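Selling your old sneakers online without losing your mind (or your weekend)

Posted November 3, 2019 by Rawan Akl

Quick one. People keep asking how I clear out shoes, so I'm writing it down once and then I'll just send the link. I've sold 156 pairs, mostly mine, some for family. Most of it is boring admin. Sorry.

What you need

Soft brush, old toothbrush is fine
White vinegar
Dish soap
Plain newspaper or tissue, no glossy stuff
Kitchen scale
Tape measure
Packing tape, the good kind. Cheap tape lets go in the cold

Step 1. Sort before you clean

Dump everything out. Three piles: sell, donate, bin. Be harsh. If the heel is worn down on one side, bin. If the sole's coming off, bin, or give them to someone who likes glue.

Don't clean the bin pile. Sounds obvious. I did it for years.

Step 2. Clean

Suede first, and dry brush only to start. One direction, then the other, lifts the nap back up. Marks that won't brush out, dab with a cloth that has a tiny bit of white vinegar on it. Test somewhere hidden. Let it dry on its own, no hair dryer, no heater, no sunny windowsill (colour goes patchy). 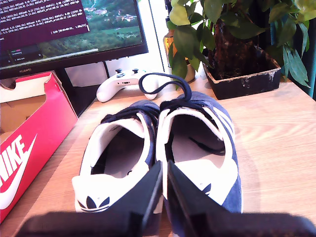

Leather parts are easier. Warm water, drop of dish soap, wrung-out cloth. Try not to let the soapy water run onto suede. Laces out, soak them in a bowl, squeeze, hang. If they come out grey anyway just buy new ones, a few bucks and it changes the whole pair.

Insoles: take out if they come out. Bicarb overnight, shake off in the morning outside. Not over the sink, ask me how I know.

Stuff with newspaper, leave them alone for a day. Longer if it's humid.

Step 3. Measure

Do not skip. Sizes are a mess between brands and half your messages will be "do these run small". Measure the insole heel to toe in centimetres and put it in the listing. Put the size from the tongue label too, with the country. US 7.5 and UK 7.5 are not the same shoe and you will get the return.

Step 4. Find the box

If you kept it, great, buyers like it. Check the label on the end agrees with whats inside. Darmawan Sembiring, who taught me most of this, once posted a pair of boots in a runner box and spent 4 days sorting out the complaint.

No box? Any sturdy carton. Say "no original box" in the listing, first line.

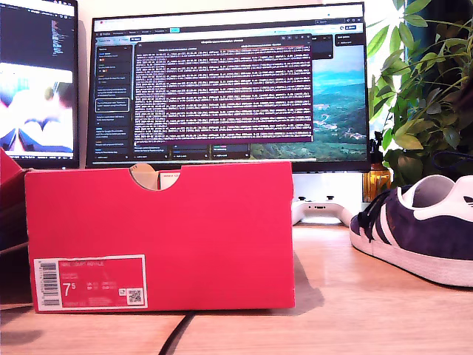 Nike Court Royale box, size 7.5 on the label.

Crushed corners are ok, mention them. Old courier stickers, warm them a bit and peel slow or you'll take the colour off the cardboard with it.

Step 5. Write the listing

Keep it short. Mine goes:

Brand, model, colour, size with country
Insole length in cm
Condition, one honest sentence
Every flaw, even the small ones
Box or no box
Pickup suburb or postage cost

I use Fovden for everyday pairs and Prolano for anything dearer, as the fee is capped there. Read the fee page before you set a price, they both move things around. Listed the same pair on both? Take the other one down the minute it sells. Crisanto Macapagal sold the same runners twice in one evening and had to grovel.

Price: look at what sold, not what's being asked. Asking prices are dreams. Then go a touch over so there's room to haggle.

Step 6. Answer messages

"Is this still available" gets a yes and the pickup times in the same message. Saves a round. Don't hold without a deposit. Anyone who wants to send a courier with cash, block.

Step 7. Pack

Weigh it all packed, box included, and before you print the label. Tissue in the toes, tissue between the shoes, lid on. Then a satchel or outer carton. Never tape straight onto the shoe box, it rips when they open it and then you hear about it. If your satchel tier stops at 500 grams forget it, hardly any adult pair gets under that once boxed.
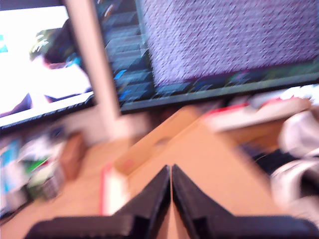
Step 8. Send and keep the receipt

Tracking always. Photograph the receipt, the ink fades. Mark it sent on the site the same day or the late flag goes on your account, and that takes ages to drop off. I keep receipts in an envelope until feedback comes in, then recycle the lot.

Comments

Marwan Qudah: Does the vinegar thing work on nubuck?

Rawan Akl: Yes but even less of it. Dab, dont rub.

Yao-tsung Pan: 11 pairs listed last night thanks to this. Two offers already, both rude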